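Open day at the Gandar works, Edden

I finally made it to the January open day at Gandar, and I'm so glad I did! It's a 30 minute walk from Edden station (uphill, bring gloves), and by 2 in the afternoon the sign-in sheet had reached 301 names. We went in by the side door on Ambrose Street and straight to the parts benches, which I loved.
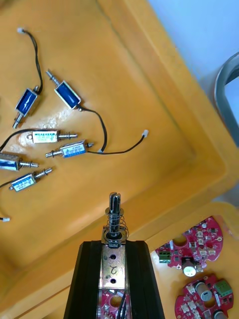
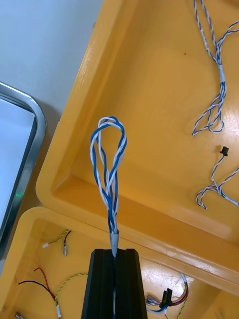

Yellow trays at the parts benches: solenoids in the first, blue-and-white wire harnesses in the second.

I could have stayed there an hour. Some of the solenoids have their blue coils right out in the open, others are closed up in silver with a little label, and I never knew they came in so many styles. The harnesses are prettier than they have any right to be - all that twisting, like friendship bracelets from summer camp.

After that came the Mudodau hall, which was loud and a bit too warm, and then coffee and a very good lemon bar. Parking is in lot 681 if you drive, but it fills up early.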